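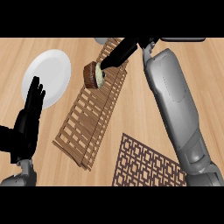

Plate and tabletop, rendered view

Financial Services Compliance, Unit 2
Handling Client Complaints: Course Handout

Read this before the seminar and bring it with you. You will need the Plerby case at the end for the group exercise.

1. What counts as a complaint

Most firms get into trouble with complaints at the very first step, when a member of staff has to decide whether what the client just said is one. The working definition for this course is any expression of dissatisfaction, spoken or written, about a service the firm provided or failed to provide, where the client says they have lost money, been inconvenienced, or been treated unfairly.

Points to note:

The client does not have to use the word "complaint."
It does not have to be in writing. A remark at the end of a phone call can qualify.
It does not have to be justified. Whether the client is right is decided later, by someone else.
It can come from a person acting for the client, such as a relative or an attorney, once authority has been checked.

A question is usually not a complaint. "Why was I charged this fee?" is a question. "Why was I charged this fee when your adviser told me there wasn't one?" should be logged.

2. Logging

Each complaint gets its own entry in the register on the day it is received. The entry should show the date and channel, the client's account reference, the product, the name of the employee who took it, and a summary in the client's own words as far as possible. Do not tidy up the wording. Reviewers look for the gap between what the client said and what the firm wrote down, and a polished summary tends to hide it.

If one client raises two separate matters in the same letter, log two entries and cross-reference them. Students often lose marks on this in the written assignment.

Entries are never deleted. If a complaint is withdrawn, the entry is closed with a note saying who withdrew it and how the firm was told.

3. Acknowledgment and investigation

The acknowledgment letter goes out promptly and says three things: that the complaint has been received, who is dealing with it, and when the client will next hear from the firm. It should not argue the case. It should not apologize for something that hasn't been looked into yet either, although regret that the client is unhappy is fine.

The investigator must not be the person complained about or someone who reports to that person. In a small firm this can be hard to arrange. An outside reviewer is one answer. Another is a standing agreement with a sister office.

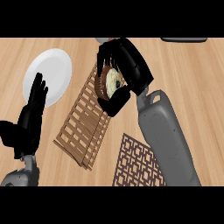 The investigator's file should hold the original complaint, call recordings or transcripts, the suitability paperwork if advice was given, and notes of any interviews with staff. Interview notes are dated and signed on the day. A note written up a week later carries much less weight – expect to be asked about this in the seminar.

4. The final response

The final response sets out what the client complained of, what the firm found, and what the firm will do. If the complaint is rejected, the letter gives reasons the client can follow without knowing the industry's vocabulary. It also tells the client where they can take the matter next and how long they have to do so. Check the current rules for your own jurisdiction, as time limits differ.

Where money is owed, show the calculation. A bare figure invites a second complaint.

5. Case for discussion: Plerby Savings

Plerby Savings sells a fixed-term deposit called Yook through its Ostmont branch. In May the branch raised the early withdrawal fee to $50 and sent a notice to all 1371 Yook holders. The notice was prepared by an outside mailing firm, Plolach, which used an address file that had not been updated.

Over the following weeks, clients who had moved began calling the branch. Staff treated the calls as fee questions and recorded none of them in the register. Several callers were told the fee "is in the terms." The compliance officer learned of the problem only when a client wrote to head office.

Prepare answers to the following:

Which calls should have been logged, and what would you need to know to decide?
Who is responsible for the bad addresses, as far as the client is concerned?
Should Plerby contact clients who paid the fee but never called?
What would you change in the branch's training, and what in the register itself?

Write one page at most. Groups will present in the second half of the session, and the register template from Unit 1 may be used for the first question.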